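Perception and Planning for Manipulation
Unit 7 notes: From wrist-camera views to a grasp plan
Instructor: Ghizlane Badawi. Lab sections: Sylvie Thibodeau.
Revised 13/03/2026

7.1 Scope

Unit 6 ended with a calibrated camera-to-gripper transform. This unit covers the steps between a single color view and a command the controller will accept. Depth is not assumed. The working task is tableware: stacked dishes, utensils, and whatever else shares the table.

7.2 Segmentation when everything is white

Most thresholding methods fail on glazed white dishes over a white sheet. The contrast between plate and background is small, and a highlight on the glaze is often brighter than either. Two cues survive. The first is the rim: a thin dark edge gives a closed curve that can be fitted with an ellipse. The second is the contact shadow, which gives the side of the object facing away from the light but shifts when the lamp moves. Fit the rim first and use the shadow only as a check.
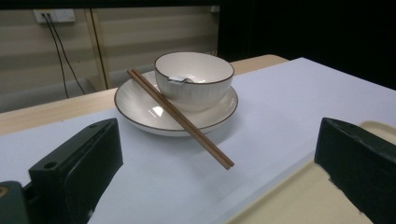
Nested rims produce two ellipses whose centers do not coincide. Do not force them to be concentric. The offset tells the planner which side of the lower dish is exposed, and therefore where a finger can reach it without touching the upper one. Under perspective, part of the offset comes from the difference in rim height, so correct for that before using it.

7.3 Support relations

Store the result as a directed graph. An edge from A to B means A rests on B. A bowl on a plate is one edge; a spoon in the bowl adds another. Chopsticks lying across a plate get an edge to the plate even if their tips extend past it. The planner may pick only nodes with no incoming edges, unless the command is to move a whole stack.

Thin parallel objects held close together are often merged into one segment. For a pair of chopsticks this is acceptable if both are to be grasped at once. Record the segment width so that the gripper opening is set for the pair.

7.4 Masking the fingers

The fingers occupy a fixed region of the view at a given opening. Build the mask from the joint reading, one per opening step, and dilate it by 2 pixels. Pixels under the mask are unknown; they must never be labeled free space. An object partly hidden by a finger keeps its node in the graph with the flag "incomplete".

7.5 Exercise, due at your next section

The Gavix set has 590 views, of which 214 contain at least one support edge. Run your rim fitter on those 214 and submit the graphs in the Unit 6 file format. List every failure by cause: highlight, merged segment, finger mask, other.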